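Stukum gripper: README and data notes

Stukum is a hand-held gripper we built at Lostano, the shared workshop, for recording how people handle cloth. Eetu Hakala drew the body and the finger linkage. I wrote the logging code and most of the complaints below.

The pitch for tools like this is that you squeeze a handle for a while, feed the recordings to a policy, and a robot learns laundry. I have my doubts. What the folder holds is a set of short attempts at moving a T-shirt on a bed, done by people who already know how shirts work.
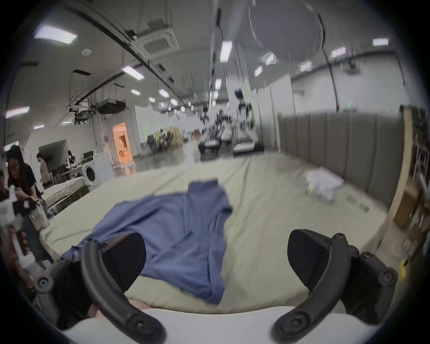 Can I train a folding policy on this alone?

Probably a bad one. The set has one kind of task, one workshop and a handful of operators, and we haven't tested anything trained on it outside that workshop.

What is recorded

Each episode has video and the finger opening as a raw value from 0 to 1023. Above 800 the reading drifts, and we don't know why yet. Vilho Pitkänen blames the potentiometer. I blame the way it's glued in. Clip the values or leave them, but say which you did if you publish numbers.

Timestamps come from the logging board. Video and finger readings can slip against each other in long episodes – check before you trust a grasp label.

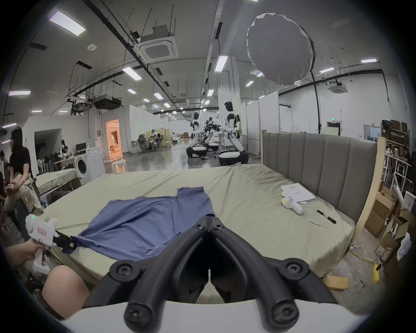
Corner grasp on the blue T-shirt, sage-green sheet.

Grasp labels

"Closed" means the fingers stopped moving. It does not mean they were holding cloth. Early on we used it as a success flag and got a lovely success rate, which should have made us suspicious sooner. The flag is still in the files under its old name because the Kanow loader expects it.

Pinches near a hem or corner are the easiest to label by eye. Once the fabric bunches up, it gets hard to say what the fingers have and what they've only pushed aside.
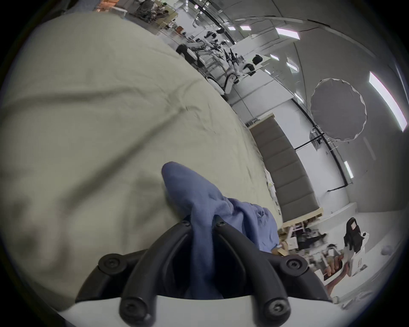 For those episodes we left the label blank. Two of us tried labeling the same batch and disagreed often enough that a third opinion wouldn't have fixed it.

The bedsheet is its own problem. A finger can pick up a wrinkle along with the shirt, and the opening value looks fine either way.

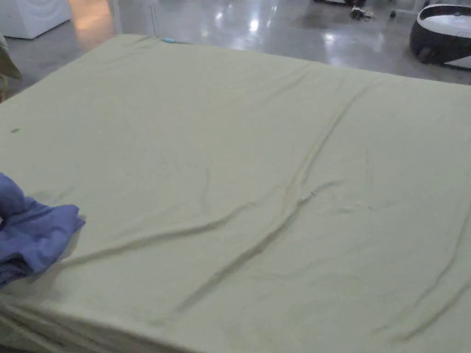

Known issues

- Finger screws work loose. Check them before every session.
- Firmware 3 flips the sign of the opening value on startup if the handle is squeezed. Let go first.
- Wide-angle distortion is left in. Correct it yourself.

Pull requests are welcome, mostly for the timestamps.

Related
Kanow loader
Rweyemamu calibration scripts
Stukum finger linkage, print files
Lostano workshop log: August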